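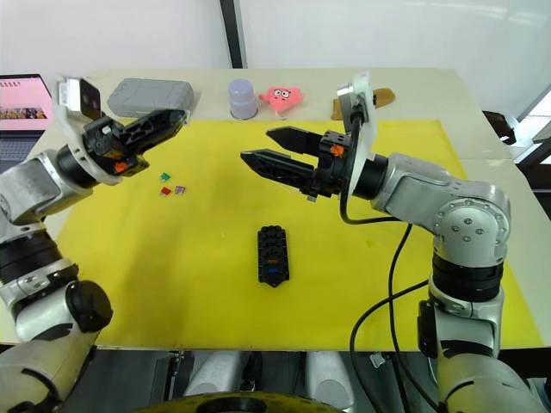 Jirayu Thongdee writes that he followed the last edition of this section to the letter and still ended up with a director's commentary that drifted behind the movie until, by the closing credits, everybody was warmly discussing a car chase. Fair enough. The section has been rewritten, and the sync check now comes before the talking.

## 4. Recording a commentary track in Fakthorpe

You will need the finished cut of the movie, one microphone per talker, closed headphones for all of them, and a room without a refrigerator. Fakthorpe accepts up to 2 talkers on a basic license. If your director, writer and lead actor all insist on being there, see Section 6, and good luck.

### 4.1 Load the movie

1. Open Fakthorpe and choose **New Track > Commentary**.
2. Drag the finished cut into the left panel. Use the locked version. "Nearly locked" is a phrase directors use while moving scenes.
3. Wait for the frame count to appear under the title, then compare it with the one on your delivery sheet. If the two numbers differ, stop and find out which file is lying.
4. Set **Movie level** to 50. You can bring it down later in the mix.

> **Note:** Movies longer than 200 minutes are split into two reels. The talkers get a break at the join whether they want one or not.

### 4.2 Check the sync

1. Put the headphones on.
2. Press **Test Clap**. A white flash and a click will play together.
3. Clap along with the click, close to the microphone, four times.
4. Look at the **Offset** box. Green means carry on. Amber means press **Correct** and clap again.
5. Skip to the last five minutes of the movie and repeat steps 2 to 4.

Step 5 is the new one. Jirayu's offset was perfect at the start, as most things are. If the opening is green and the ending is red, your cut and your project are running at different frame rates. Go to **Project > Rate** and choose **Match Movie**.

> **Caution:** Match Movie erases anything already recorded on the track. It asks once, politely, and then it does it.

### 4.3 Record

1. Press **Arm**. The red border means the microphones are live, including for remarks about the producer.
2. Ask each talker to give their name and job on the movie. Listeners cannot tell two tired men apart.
3. Press **Record**. The movie begins after a five-second countdown.
4. To take a break, press **Hold**. Don't use the space bar, which pauses the movie and leaves the microphones running. Daranee Chuensuk's first session contains a complete lunch order.
5. When the credits finish, leave the track running until the border turns gray.

If the conversation dries up, leave it. Fakthorpe raises the movie sound by itself after a silence and lowers it again when somebody remembers an anecdote about the weather.

### 4.4 Mark what the lawyers will want

Press **M** whenever a talker mentions a salary, a firing or an actor who was nearly cast. Each press drops a marker you can jump to afterward.

1. Open **Markers** and play each one.
2. Choose **Keep**, **Trim** or **Ask**.
3. Export the list as plain text and send it along with the track.

> **Note:** Trimmed passages are filled with movie sound at full level. A sudden burst of music in the middle of a sentence about contracts does tend to get noticed, so trim back to the start of the sentence.

### 4.5 Error messages

**Error 57** – the headphones have been unplugged. Plug them in and press **Arm** again.

**Talker missing** – a microphone has been silent since the countdown. Check the cable, then check the talker.

**Rate mismatch** – go back to 4.2, step 5.

Exporting the finished track to disc or streaming is covered in Section 5.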